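Sound is going to eat your weekend

So we finally locked picture on Kakisus in June, and I did what I always do, which is celebrate for one evening with too many nachos and then open the sound folder and want to lie down on the floor.

For anyone new around here, Kakisus is my 19-minute short about two sisters who inherit a ferry that doesn't run. I shot it up in Premcombe with a crew of seven (counting me, and counting my cousin who mostly drove). The pictures look great! Dilani Karunaratne shot it and she could make a parking garage look like a painting. The sound is another story, and the sound is my fault.

My budget for audio was 400 dollars. Total. That had to cover renting a recorder, two lavs, batteries and a boom pole, and I talked myself into thinking a boom operator was a luxury. So on most setups the boom was on a stand, pointed at where I hoped people would be standing when they said their lines. Actors move! Good actors move a lot! There's a whole argument on the dock where the older sister turns away on her best line and it sounds like she's saying it into a pillow.

Then there's the fridge. We shot the kitchen stuff in a rental with an ancient fridge that hums somewhere right in the middle of a human voice. I knew to switch it off. I even wrote SWITCH OFF FRIDGE on the call sheet. We switched it off for the first half of the night, somebody wanted a cold soda at dinner, and it stayed on until we wrapped. The kitchen scene cuts back and forth between both halves, so in the rough cut the fridge comes and goes like a nosy neighbor.

I did try fixing it myself. I watched a bunch of tutorials, pulled every slider in the cleanup plugin to the right, and made everybody sound like they were calling from a submarine. I then sent that version to Ashraful Fakir, who mixed my last short, and he wrote back one word, and the word was "no." Fair enough.

Ashraful had me go back and do it his way, and I'm passing it on because it saved the film. First, he wanted the untouched files, all of them, including the takes I hated. A line from a bad take can sit under a good one if the mouth is close enough, and we got most of the dock argument back that way. Second, he asked for room tone. I had 40 seconds of it from the kitchen with the fridge on and zero from the kitchen with it off. We ended up laying the hum under the whole scene, nice and low, so it never drops out. Now it just sounds like a kitchen. I was so annoyed at how easy that was.

Third, we re-recorded six lines. I was dreading it. I'd always thought ADR was for movies with helicopters in them, but we did it in a closet full of winter coats at Kisitz, the little co-op space where I rent a desk, and both actors nailed it in an afternoon. The trick (his trick, I can't claim it) was having them stand up and look over their shoulder the way they did on the dock. When they sat down it sounded like a radio play.

What I'd do differently next time is pay a person before I pay for gear. One decent mic with somebody awake holding it beats the pile of stuff I rented. I'd also put the car keys inside the fridge, an old trick that Dilani told me about after the shoot, thank you very much, Dilani. You can't drive home without turning it back on. And I'd record a full minute of nothing in every location, before lunch, while people still like me.

We still have the music to sort out. I've got a temp track on there that I'm far too attached to, and a composer friend is working on something with an accordion, which I was skeptical about until she played me the opening. It's lovely and a bit seasick. The plan is to have the mix finished in time for the Aigner shorts night, if they'll take us, and I'll post the date once I hear anything.
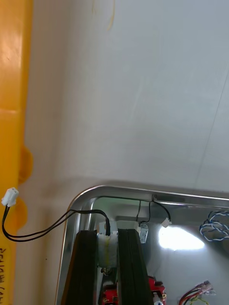

If they turn us down I'll set up a screening at Kisitz anyway, on the big wall in the back, and you can all come and listen very closely to the fridge. Bring your own chair, because the good ones go fast.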